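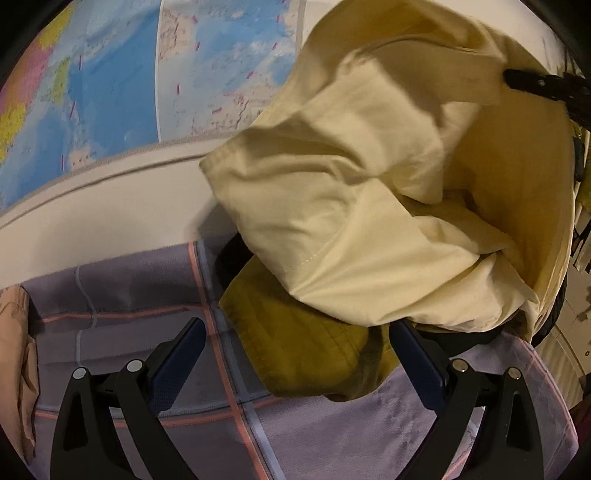 Bed linen is the general name for the washable cloth used on a bed, mainly sheets, pillowcases and covers. The name comes from the flax cloth once used for most of it. It is now applied to cotton, wool, silk and man-made fibers as well.

History

Before cheap cotton was available, sheets were among the more costly goods in a household and were often listed one by one in wills. A town inventory from Cemberg, dated 1445, records sheets in pairs and gives their value separately from the bed frame and the straw mattress. Poorer homes used coarse hemp or slept directly on a blanket.

Sheets were usually woven on narrow looms, so two lengths had to be joined down the middle. When the center wore thin, the seam was opened and the outer edges were sewn together. This repair, called "sides to middle," remained common until the second half of the 20th century. In Prallis, flax weaving employed nearly 400 people before the mills changed over to cotton.

Color and pattern 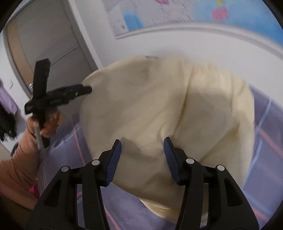 White was the standard color for bed linen for several centuries, partly because it could be boiled and bleached without harm. Fast dyes made colored sheets practical for ordinary homes, and pastel shades sold well from the 1950s on. Sheets are now often a different color from the things laid over them, as with the lavender sheets under a large cream-colored item shown here. Stripes and checks are usually woven in, while flowers and other figures are mostly printed.

Care

Cotton and linen sheets can be washed hot, but repeated high heat shortens the life of elastic in fitted sheets. Wool and silk need cooler water. New cotton commonly shrinks in the first few washes, and makers often cut it slightly large for that reason. Labels reading "100 percent cotton" refer to the fiber only and say nothing about the weave.

See also: Blanket; Mattress; Quilt; Thread count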